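Loson adopts test rules for household robot arms

Loson's product safety office has adopted its first rules for robot arms sold for use in the home. They take effect in February and cover any arm that picks up or moves household items without a person guiding it.

Under the rules, a maker must run each new gripper through 1,190 simulated trials before it goes near a real kitchen or living room. The trials are spread over 69 room layouts, and at least 12 of those must include items with flat faces or thin edges, such as trays, books and picture frames. Any change to the finger pads means starting the count again.

Makers must also keep a log of every failed grasp for 2 years and hand it over on request. The first draft asked only for a summary – a point several repair shops objected to during the comment period.

Sindell, which makes arms for apartments, said it already meets most of the requirements. Wallo, a smaller firm, asked for more time and was given until the end of the summer.
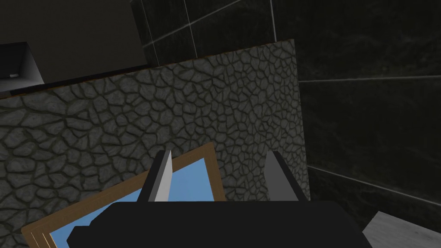
A simulated two-finger gripper, open, above a picture frame with a blue panel.

Testing will be checked by Camacho, the lab that reviews power tools for the office. Fees have not been set. Arms already in stores can stay on sale, but software updates will have to follow the new rules.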